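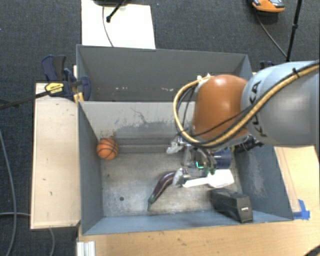
What is the best way to sort a bin of mixed small items?

Empty the idea of size from your head first and sort by what each item is used for. Size comes second, when you choose the container each group will live in.

Search this book Enter a word or topic Go

Contents Previous Next Glossary Index

Chapter 6
Sorting and Storing Mixed Goods

Most homes, classrooms and stockrooms have at least one bin where unrelated things end up together. A ball lands next to a vegetable from a play kitchen, and a roll of tape goes in after them. The bin works for a while because it is quick to fill. It is slow to use, and it gets slower as the layers build up.

This chapter deals with open bins, meaning bins without a lid. Chapter 7 covers drawers and closed boxes.

6.1 Two bins or one

Clémence Lecomte ran the supply room at the Huet day school and kept 373 items on open shelves and in bins. When she began, each item was picked from one bin and put back in the same one. She changed to a pair of bins set one behind the other. Items that had been checked went into the second bin, and the first was left for items still to be checked. A full sort that had taken the whole morning was done in 90 minutes.

The pair does not need to match. It helps if both have firm walls and a flat bottom, so that round items can be picked up without chasing them.

6.2 Layers

Keep a mixed bin to a single layer when you can. Items under other items are forgotten, and soft ones get crushed. If a second layer can't be avoided, put hard goods below and light goods on top.

Metal and painted bins scratch with use. Scratches do no harm to balls or boxes. Food should go in a clean bin kept only for food.

6.3 Words used in this chapter

Source bin: the bin you take items from.
Target bin: the bin you put items into.
Stray: an item that fits none of your groups. Set strays aside until the end, and make a new group if you have more than 4.

Section 6.4 follows Sorcha Swanson through one May afternoon of sorting at the Skoltow toy library.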